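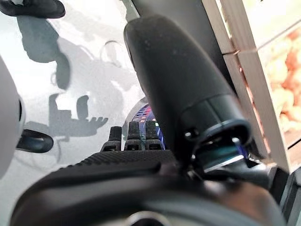
Close view of a black rounded housing above a ribbed black surface. Photo: Ellodix

Ellodix opens Tustenura hosting to retired site owners

Ellodix has extended its Tustenura hosting service to personal websites run by people who have retired from paid work. The retired owner's plan opens in March and covers sites of up to 2,000 pages.

Each account includes two editor logins, a daily backup and a plain text editor. Old posts can be brought in from other hosts with their dates and comments kept. Owners may pause a site for up to six months without losing their web address.

The plan was tested on 100 sites hosted in Drinia, most of them journals and family histories.

"Many owners had fallen behind with updates and repairs," said Mulugeta Chala, head of hosting at Ellodix. "The plan moves that work to our side."

Moves from the older Gebru service will be handled by Getachew Jemal's support team. Gebru accounts stay open until the move is complete.

Press contact: Ellodix press office, Drinia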